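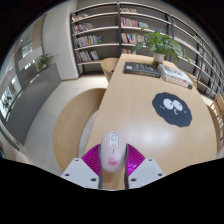 Household Tips: Council Papers, Building Permits and the Notice in Your Letterbox

Home > Tips > Around the House > Paperwork

When I came to Skestley I had already lived in two other countries, and I believed I knew how to deal with an office. Then we wanted to put a garden shed behind the house, and I learned that council has its own words and its own calendar. These tips I have collected over several years, for a shed, a side fence, a carport that we did not build in the end, and one large project across the road which was not ours at all. They are tips for ordinary households. For a serious dispute you need a lawyer or a town planner.

Before you buy anything

Ask first, pay the deposit later. We did the opposite. The Salian shed was on special in February and we paid for it on the same evening, and afterwards we found out that it was too close to the boundary in the place where we wanted it. The shop was kind and kept it for us in their yard, but they were not obliged to do so.

Many councils have a list of small works that need no approval, for example a low shed or a clothesline. Read the conditions under the list as well. In our case the shed itself was on the list, but the list did not apply to land with a drainage easement, and we have one along the back fence. An easement is a strip of your land where somebody else has a right, usually for pipes. You will find it on the title plan which you received when you bought the house. If you rent, ask the agent.

Write down your lot number and keep it where you can find it. Council officers often want the lot number and not the street number. Ours is Lot 473, and I have written it on a piece of masking tape inside the pantry door, next to the number of the plumber.

Making a plan of your block

For a small job you can often draw the site plan yourself. Use graph paper and a sharp pencil, and choose one scale for the whole sheet. Put north at the top. Draw the boundaries first, then the house, then the trees, and the new thing last.

Measure with a long tape and a second person. If you are alone, push a tent peg through the ring of the tape into the ground. On a windy day a builder's tape bends to the side like a sail and the measurement becomes too long, so wait for a calm morning or keep the tape flat on the ground.

Measure each distance two times, from both ends. If the results are different, measure again. A fence is not always standing on the real boundary – ours is wrong by the width of a hand near the lemon tree – and for a shed this may matter very much. Look for the survey pegs before you trust the fence. They may be hidden under mulch.

Draw the heights on a separate sheet, as if you are standing in the neighbour's yard. Our side fence had to stay under 2 metres, and the officer wanted to see this written on the drawing, also when it was clear from the scale.

Ink over the pencil lines only when everything is finished. Let the ink dry well before you rub out the pencil, or you will have a grey cloud over your carport.

The kitchen table office

We have no study, so all of this happens on the kitchen table between meals. Some habits have helped us.

Wipe the table and dry it completely. Oil is the worst. One drop of salad dressing goes through many pages, and the counter did refuse one of my forms for this. If it has happened already, cover the stain with cornflour, wait until the next day and brush it off softly. It will not look new but it can be read.

Keep one folder for each matter and not one folder for "council". I use the Fukura ones with an elastic, because I like that they close at the corners, but any folder will do. On the front I write the application number in large figures, and inside the cover I fix a sheet where every contact is noted: the day, who rang whom, what was said. Write it while the phone is still warm. After dinner you will remember only that you were annoyed.

Use a pencil for notes on originals, never a pen. Do not staple plans. Use a paper clip, and take it off before the summer if you keep papers in the garage, as the clips rust in humid weather and leave a brown mark.

If you fill in forms on the computer, save after each page. The council website in our shire closes the session when you go away to make tea, without a warning. I type long answers first in an ordinary text document and then copy them into the boxes. Check that the end of your text is still there after you have pasted it, some boxes swallow the last lines.

Name your files so that a stranger can understand them. "Site plan shed Lot 473" is a good name. "Scan new final" is not, and you will have three of them.

When the notice is about somebody else's project

One Tuesday we found a letter which said that an events centre was proposed at Prandus Reserve, across the road from us. It was application 2119. I still remember this number better than my own mobile. The letter gave residents 14 days to make a submission, and I noticed only on the second reading that the days were counted from the date printed on the letter and not from the day when it arrived.

So the first tip is: take the date from the letter, count, and write the last day on the fridge calendar in red. Then write your own last day before it, to leave time for the printer to be broken.

Look at the plans before you have an opinion. Some neighbours told us that the building will be taller than the church, and this was incorrect. On the other hand nobody in the street had spoken about the driveway for trucks, which was on the third sheet and came out exactly opposite the kindergarten. You may look at the plans online, but large sheets are hard to understand on a small screen. At the council counter they have them on paper and the staff will usually explain the symbols when it is quiet.

Write about things which council is allowed to consider. Traffic, parking, noise, shade, trees, hours of opening and stormwater belong to this. That you do not like the developer does not. The price of your house usually does not either, though people write it always.

Keep the letter short. I give every point its own paragraph and begin it with the subject: "Trucks." "Lights at night." An officer has to make a summary of all letters for the councillors, and it is easier for this person if your points are already separate. Say what would make it better. I asked that the trucks come in from the other side, and that the car park lights are turned down after closing time. If you support the project, write also. It is permitted to be in favour and still to ask for a footpath.

Put the application number at the top of every page. Keep a copy. Ask for a receipt, and put it in the folder.

Going to the meeting

You may often speak at the meeting, but in most places you must register before, sometimes already by noon on the same day. Practise at home with the oven timer. Speaking in a second language I need more time than I think, and when the bell rings you have to stop also in the middle of the sentence. I now put my most important point at the beginning.

Bring a jumper. The chamber in Skestley is cooled as if for keeping fish. Bring also something to eat for the car, because the item you came for can be moved to the end of the evening, or be deferred to another month when some report is missing. Ours was deferred, for a parking report, and we drove home and had toast.

Cleaning up the papers

Do not throw everything out when the matter is finished. Keep approvals, stamped plans and final inspection papers as long as you own the house; the buyer's solicitor may ask for them. Drafts and double copies can go. Tear off or black out your phone number and signature first.

Paper with only pencil or plain black print is good under mulch, laid flat and made wet. Glossy brochures I do not put in the garden, they go to the recycling. Rolled plans store well in the cardboard tube from wrapping paper, with an old sock over each end against silverfish. Write on the outside of the tube what is in it. I did not do this with the carport drawings, and they spent Christmas in the cupboard with the ribbons.

More in Around the House: Labelling the fuse box. Where to keep warranty cards. Reading your own water meter.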